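Dreltimus, our laundry sorting project, second report

We started in February with the idea that putting away clean clothes ought to be easy, and oh my, did we have a lot to learn! The knits kept us busy the longest. Small ones curl up on themselves, stretch when you lift them and land in a different shape every time (we tried folding, rolling and finally just laying them flat, which we liked best). We spent 14 afternoons on this part, three of them only on socks, and we still argue happily over whether a pair should be rolled or folded. For the next report we want to move on to towels, and maybe pillowcases if there's time.
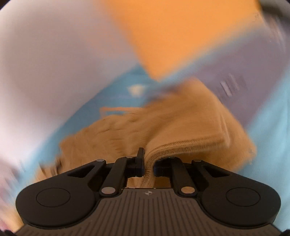

Page last changed: 08/07/2023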